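Recording towel-folding demonstrations for the Brimness student project 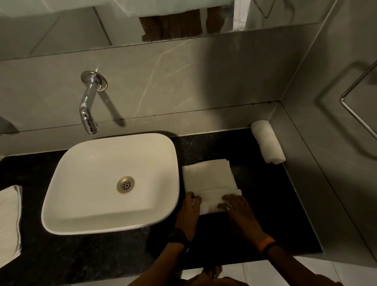 Each demonstration covers one task from start to finish. For the towel set, the task begins with both hands off the cloth and ends when the folded towel has been pressed flat and the hands have been lifted clear. Anything before or after is trimmed.

Before you start

Set the head camera so that the worktop fills the lower half of the view. Check the tilt with your head in the working position, looking down. Turn on the room lights and leave them alone for the whole session. White cloth over-exposes easily, so lock the exposure on the towel and not on the counter.

Recording

1. Start the recorder and hold still for a slow breath.
2. Lay the towel out with its long side towards you.
3. Fold it at normal speed. Do not slow down for the camera.
4. Press the towel from the middle outwards, keeping the fingers apart.
5. Lift both hands out of view and stop the recorder.

If you drop the towel, carry on and mark the clip as "recovered". Jayanthi Acharya's group found these clips useful when training the Memitz arm, and they are kept in a separate folder.

Naming and upload

Use task, initials and take number, for example towel_LR_31. Each student records 100 takes, split over as many sessions as needed. Copy the files to the Rai drive before Thursday at 7 pm. Leonie Rieger runs the alignment script after that, and late files wait for the next batch.

Clips shorter than 9 seconds are rejected by the script. Check the log for your initials and record those takes again under new numbers.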